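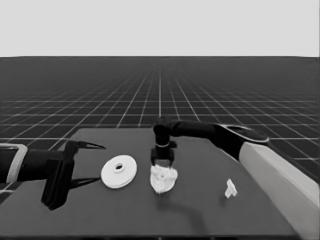
Rima Salameh wants to know why anyone would bother with 200 demos in sim when 20 minutes on the real arms would teach you more. She asked it in the pinned thread, which got locked, so I'm dragging it over here where it can be fought properly.

Forums > Learning from Demos > Two-Arm Sorting > Is simulated data worth the electricity?

We use cookies to remember your login and your font size. OK / Settings

hadi_k
My position, for the record: yes, worth it. We're doing tabletop pick and sort in sim with two arms and plain white parts. Seven of us take turns driving. The target is 300 episodes before anybody is allowed to train anything, a rule I wrote and have already been caught breaking.

rima_s
I didn't say "more." I said "more per hour of my life." Your simulator has no grease, no cable snagging on the bench and no forklift going by. A policy raised in there is going to be very surprised by Brastville.

paweena_w
Everybody is surprised by Brastville.
I'm with Hadi on this one, up to a point. We ran the Zokel task both ways in March. The real bench gave us better grasps and far worse bookkeeping, and half the episodes had to be thrown out when the timestamps drifted. Sim timestamps don't drift. They're wrong in the same way every time, and I can work with that.

aymansleiman
What bothers me is that everything is white on gray. If all your parts are the same color, the model has to go by shape, fine, but then you put it on a real bench with a blue bin and it loses its mind. Are you randomizing anything?

hadi_k
Positions and which parts show up. Colors are next week. Colors have been next week for a while.
Here's another one from the same batch, for those who think we only ever put out three parts:

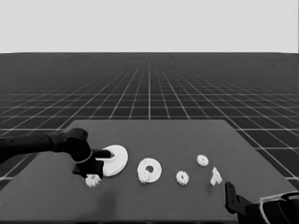

Left finger at the hole in the big disk, four gears to go.

yamuna_warrier
Okay, this one I have opinions about. Picking up a disk by poking a finger in the hole is a cute trick, and if one driver does it and the other drivers pinch the rim, you've taught the model to go somewhere between the hole and the rim. I have watched an arm do exactly that. It looks like a person who forgot why they walked into the kitchen.

hadi_k
Or it learns both and picks one. Variety is supposed to be good.

yamuna_warrier
Variety in where the parts are, yes. Variety in what the driver had for lunch, no. Write down one grasp per part and make everyone stick to it.

rima_s
Agree with Yamuna, which I'd like noted somewhere official. Also, a gear lying over the edge of the ring like that: is that on purpose, or did the random placement just dump it there?

hadi_k
Placement script. It allows 2 parts to overlap and I left it in. Real bins have overlaps.

rima_s
So the realism you kept is the annoying kind.

hadi_k
It's the only kind on offer.

aymansleiman
For what it's worth, the Paquette folks toss any episode where the driver stops for longer than a breath. Their argument is that the model learns the hesitating too. I tried it on ours and lost most of my own episodes and none of Paweena's. Make of that what you will.

paweena_w
I've made plenty of it.
Hadi, do you keep the failed ones? We label drops and keep them in a separate folder. Brindau's loader will happily train on that folder if you don't rename it – ask me how my Friday went.

hadi_k
Kept, labeled, and as of five minutes ago, renamed. Thanks.
I'll write up the one-grasp list tonight. Disk by the rim unless someone objects.

yamuna_warrier
No objection.

rima_s
I object to the sim, but the rim is fine.

Contact the moderators | Forum rules | Back to top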